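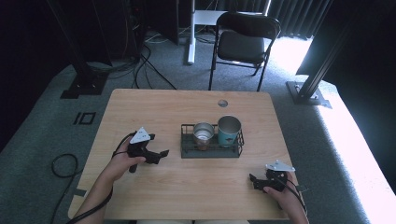
Cups and tray, station 10, both grippers on.

10 June 2026

Best day on the project since December, so I'm writing it down before I forget how it felt!

We got the numbers back on the two-cup task. Of the 700 demonstrations we recorded by hand, 658 made it through the filter, and the policy trained on those is so much smoother than the last one that I made Marjan run it again just so I could watch. The old one used to hover over the tray as if it were thinking about lunch. The new one goes in, takes the silver cup, and the other arm is already moving for the teal one. Both arms at once — I have wanted to see that for so long.

What changed is embarrassingly small. We used to pick the start positions ourselves, and of course we put the cups where they were easy to grab, well apart and in the middle of the tray. Marjan Vahidi's idea was to let a script choose from 16 layouts, including the nasty ones where the cups nearly touch and one sits a little behind the other. Those are miserable to do with the hand-held grippers. You have to bring the jaws in at an angle and go slowly, and my left wrist still aches. But those are the ones the policy was missing, and once they were in the mix it got better on the easy layouts too. I didn't expect that part at all.

She has a score for how varied a set of demos is, and she calls it Wustedness, after a typo in her own notes. I argued against the name for a week and now I say it without blinking. Higher Wustedness, better policy, four training runs in a row. Four isn't many. I know. I still grinned all the way through the Birnow call, and they asked if we could send the layout list to the people at Revholm, who are stuck on a stacking task with the same kind of trouble.

Things to fix: Pyo (our labeling tool) drops the last second of a clip if you stop too fast, and I want to go back through the rejected demos to see whether that's what killed them. Also the cups shine a lot. Marjan thinks the reflections don't matter to the model, I think they might, and we're going to test it with the silver one swapped out.

Tomorrow I'm recording the close-together layouts again, left hand first. Wrist brace is in my bag.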